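Skemmont Learning Center Restocks Student Desks for the New Term

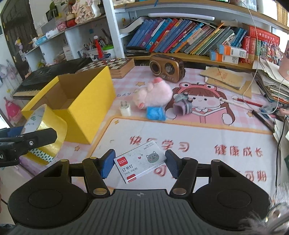

The Skemmont Learning Center has completed the restocking of its student desks ahead of the January term. Staples, adhesive tape and other small supplies were sorted and packed by desk, and each study room now holds its own reserve.

A total of 1,206 items were issued from the central store in Wastham. The work covered 70 desks in the main building and a further 30 in the annex on Flesport Road. Desk mats were wiped down and kept in place wherever they remained in good condition.

Supplies are intended for use at the desk and should be returned to their box at the end of each session. Replacement staples and tape may be requested at the front office between 8:30 a.m. and 4 p.m. Families are not asked to contribute to the cost, which was met from the center's annual materials budget of $3,490.

The next review of desk supplies will take place in April.

Related items
Reading Room Hours Extended
Coşkun Hall to Reopen After Repainting
Lost Property: Collection Notice

Contact | © Skemmont Learning Center | Back to top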